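Open Doors at Haltlow, February

Haltlow opens its upstairs rooms to visitors one afternoon a year, and I paid my 14 dollars like everyone else. The bedroom had the longest line, with a strawberry sheet on the bed and a black box of beads in the middle of it. 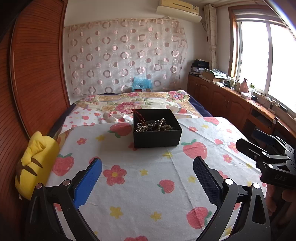 The Second Lap

Debora Greco, our guide, allowed us back in after coffee, which was weak.
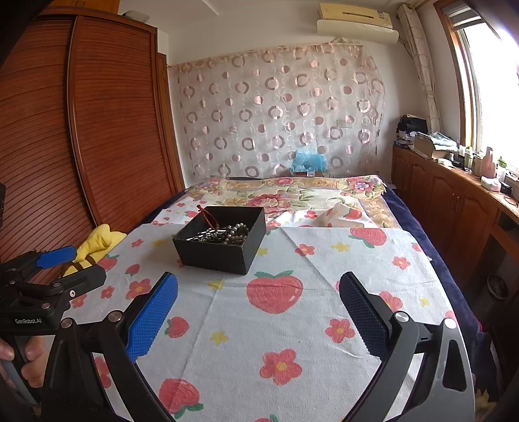 I collect wardrobes, or would if I had stairs that allowed it. The slatted reddish-brown one by the bed is tall enough to end most marriages on moving day. Debora would not discuss selling.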